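일요일 밤, 또 책 얘기

어제 새벽 두 시까지 안 자고 『Nurnanik』을 끝냈다. 오늘 하루 종일 머리가 멍한데 그래도 이건 꼭 적어 두고 자야겠다. 안 적으면 한 달 뒤에 줄거리를 다 까먹고 도서관에서 또 빌려 올 게 뻔하니까 (전적이 있다. 두 번이나).

내용은 대충 이렇다. 깊은 광산 밑에서 소리를 먹는 광물이 발견된다. Boateng이라는 회사가 그걸 캐서 도시 전체의 소음을 없애 주겠다고 나선다. 처음엔 다들 좋아한다. 공항 옆에 살던 사람들이 이십 년 만에 푹 자고, 아기들도 잘 자고! 그런데 조금씩 이상해진다. 새들이 길을 잃고, 사람들이 자기 목소리를 잘 못 알아듣고, 광산 근처 마을에서는 옆방에서 부르는 소리도 안 들린다. 그래서 주인공이 광산으로 내려가는데, 내려갈수록 책 속의 대사가 줄어든다. 나는 처음에 대사가 줄어드는 줄도 몰랐다. 104쪽쯤이었으면 진작 눈치챘을 텐데 워낙 조금씩이라 한참 뒤에야 어, 왜 이렇게 조용하지, 하고 앞으로 돌아가서 다시 봤다. 거기서 소름이 쫙 돋았다.

솔직히 앞부분은 좀 지루했다. 회사 회의 장면이 너무 길다. 130쪽까지 회의만 하는 느낌이라 두 번쯤 덮을까 했는데, 광산 승강기가 멈추는 데서부터는 그냥 끝까지 달렸다. 라면 물 올려놓고 읽다가 물이 다 졸아서 다시 올렸다. 두 번째 물도 거의 졸았다.

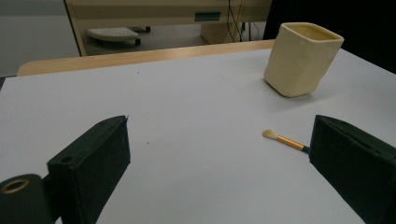 흰 테이블. 자잘한 점 몇 개.

과학적으로 말이 되냐고 하면, 음, 나는 문과라서 모르겠다. 소리를 먹으면 그 에너지가 어디로 가느냐는 문제가 나오기는 한다. 작가도 그걸 알았는지 중간에 광물이 점점 뜨거워진다는 얘기를 넣었고, 결말도 그걸로 푼다. 그런데 도시 하나의 소음을 다 모아 봤자 그렇게 뜨거워질까? 읽을 때는 전혀 신경이 안 쓰였는데 오늘 설거지하다가 갑자기 궁금해졌다. 검색해 볼까 하다가 말았다. 괜히 알면 재미가 줄어들 것 같아서.

같은 작가의 전작 『Keltik』보다는 확실히 낫다. 『Keltik』은 얼어붙은 바다 밑에서 신호가 온다는 설정까지는 정말 좋았는데, 마지막 60쪽에서 갑자기 전쟁 소설이 되어 버렸다. 잠수함이 몇 척이나 나오는지 세다가 포기했다. 이번엔 그런 거 없이 끝까지 작게 간다. 주인공 혼자, 손전등 하나, 그리고 조용함. 마지막 장에서 다시 처음 들리는 소리가 뭔지는 안 적을 거다. 나중에 내가 다시 읽을 때를 위해서! 미래의 나야, 고마워해라.

불만 하나 더. 번역서인데 광산 용어가 들쭉날쭉하다. 같은 장치가 앞에서는 권양기, 뒤에서는 윈치다. 깊이도 한 군데서는 2,240미터라고 하더니 뒤에서는 그냥 이천 미터라고 한다. 줄여 말한 건지 틀린 건지 모르겠는데, 나는 이런 게 한번 보이면 계속 보인다. 출판사에 메일을 쓸까 하다가 너무 까다로운 독자 같아서 접었다. 그래도 연필로 살짝 표시는 해 놨다. 내 책이니까 괜찮다.

다음은 『Iron』을 읽을 차례다. 사 놓고 봄부터 안 읽은 건데, 뒤표지를 보니 우주 정거장의 철이 전부 녹슬기 시작하는 이야기란다. 공기도 없는 데서 어떻게 녹이 스는지 벌써 따지고 싶다. 두께가 만만치 않아서 출퇴근길에 들고 다니기는 무리고, 자기 전에 조금씩 읽어야지. 물론 조금씩은 안 될 것 같다. 내일 아침 회의가 있으니까 오늘은 진짜 첫 장만 읽고 불 끌 거다.

아, 그리고 도서관 책 두 권 반납하는 거 잊지 말기. 수요일까지다.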